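The Great Toothbrush Sort
4/12/25

I have been looking forward to writing this one! If you've followed my bathroom overhaul since July, you know I finished the towels, I finished the medicine shelf, and I kept walking right past the toothbrush drawer. Every dentist visit, every hotel stay, every two-for-one deal ended up in there. It wouldn't even close anymore.

So I gave the whole lot a proper sort on a big wooden table, with good light and plenty of elbow room. Clear cups are my favorite trick for this. You can see every handle color at a glance, and the oranges and greens look so cheerful standing up together.

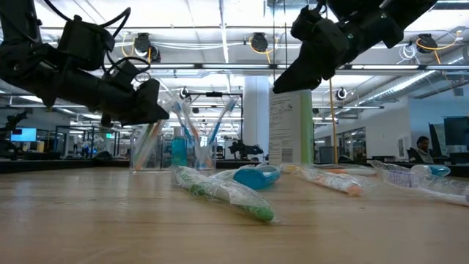 My rule is that anything still sealed stays sealed. Those are for guests, and my friend Simin Heydari (hi, Simin!) has already put in a request for a green one. Travel cases go with the suitcases, where I'll really find them when I'm packing at midnight.

I also lay toothbrushes flat before deciding where they go. It slows me down in a good way, and I get to play with the colors a bit, which I know is silly, but it's the best part!

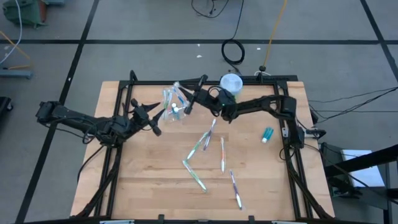 Toothpaste gets its own spot, small tubes in front so they get used up first. The old brushes that are past their prime move under the sink for scrubbing grout and faucets. They're so good around the base of a faucet, try it.

Next up is the hair stuff. I've found 23 hair ties so far and I haven't even opened the second basket.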